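The floor is the last thing anyone thinks about and the first thing that squeaks. Jiahui Li bought her place in Alexiou for the floors, more or less. Old boards, painted brown, then gray, then covered in carpet. Took her 22 evenings to get down to bare wood. Knees still sore.

Renting a drum sander sounds easy. It isn't, the first hour anyway. Stop moving for a second and you've got a dip you'll feel in your socks for years. Li practiced in the closet – smart. Coarse grit first, then medium, then fine, and vacuum between every pass. She skipped one vacuum and had to do the hall again.

Then the finish. Big arguments in Alexiou over this. The Billeck crowd like oil, two thin coats, buffed in by hand. Easy to patch, needs redoing more offen. Dilleline sells a water-based one that dries fast and stays pale. Li went with oil. Paid $1,000 all in, with the sander rental and a box of masks. A contractor had quoted her $3,266.
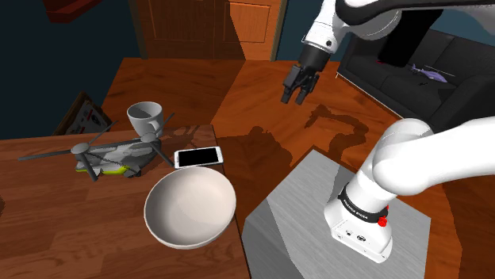

Gaps are another matter. Boards shrink in winter and swell in July, so a gap you fill in the cold gets squeezed hard by summer. Li left the narrow ones alone. Wider ones got slivers of matching pine, glued on one side only so the boards can still move. Slow work. She did 23 slivers in the back bedroom and quit there for the year.

Rugs can wait, too. Oil needs a couple weeks to cure and a rug put down early will leave it's outline. Felt pads under chair legs, same day the chairs come back in.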